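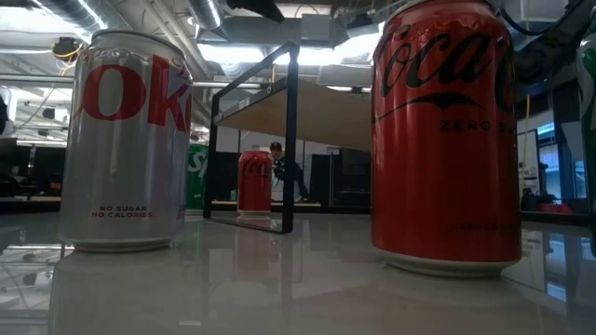 Cans on the white table at the drink cell, seen from table height.

Dymphna Buckley
Fri 11 September

A few posts on how we look after the can-handling cell at Plurier. Mostly for Yee-man Kwan, who takes over the weekly checks from me.

The table first. It's glossy white and it reflects everything. Cans, shelf legs, ceiling lights. The low camera used to pick up the reflection as part of the can and put the grasp point too far down.

We fixed that in May by drawing a line in software at the table surface. Anything under the line gets ignored. If the table is moved or leveled, the line has to be set again. Takes two people and a ruler.

Cleaning: lint-free cloth, plain water, then a dry cloth. No spray polish. It leaves streaks and the camera reads them as edges.

Dented cans stay in the mix. A silver can with a crinkled band near the rim is a good test for grip force. If the arm handles a perfect can but slips on a dented one, look at the finger pads before you touch any settings.

Pads are the Gruvano soft ones. I change them at 1,000 picks. The last set went to 2,419 by mistake - the edges had gone shiny and we were getting drops on the small shelf.

The shelf is a black metal frame with a light wood board on top. Check its height with the gauge block in the Lam toolbox. More than 2 mm out and the arm clips the board on its way in.

After any of this, run the slow cycle with 4 cans, one of them behind the shelf. It takes roughly ten minutes. Write the result in the log even if it's clean.

Still open: the wrist cable rubs at full reach. Zoslow is sending a longer clip. Until it's on, keep the reach limit where I left it.

We use cookies to remember your settings. Accept / Manage

Recent posts
Resetting the home position after a power cut
Which pads we tried and dropped
Wrist cable, part one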